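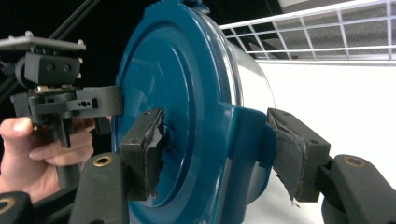
**Kitchen storage helpers wanted, Litport**

Cotis is looking for 4 people to help sort, match and label food containers at our shared kitchen in Litport. Work starts in late September and runs for 11 shifts. Apply by September 11, 2020.

The kitchen is used by several small meal businesses, and over the years the shelves have filled up with tubs, canisters and lids from all of them. Our last stock sheet listed 961 pieces, and only 469 of those were entered as a complete container with a lid that fits. The rest need to be gone through by hand.

**What you will do**

- Match lids to containers and check that they close properly
- Set aside anything cracked, warped or missing a tab
- Wash and dry pieces before they go back on the shelf
- Write labels and fill in the stock sheet 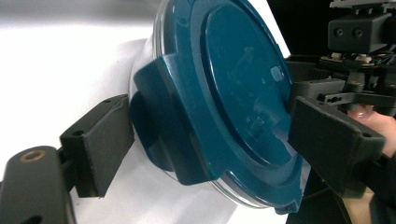

Round containers take the most time. Many lids look alike and differ only slightly across the rim, so try each one before you write it down. Scuffs are fine – we keep those. A locking tab that won't hold goes in the reject bin.

**What we ask**

You should be able to stand for most of a shift and lift a full crate. Neat handwriting helps. No kitchen experience is needed, but you must follow the hygiene rules posted by the sinks. Closed shoes are required and long hair has to be tied back.

**Pay and hours**

Shifts are mornings only. Pay is hourly, at the same rate as our regular kitchen assistants, and lunch is included. Parking is behind the building, off the Kiani side.

**How to apply**

Leave a short note at the Cotis front desk with your phone number and the mornings you can work. If you have worked for us before, including on the Miririx pantry job, say so in the note – you won't need to fill in the long form again.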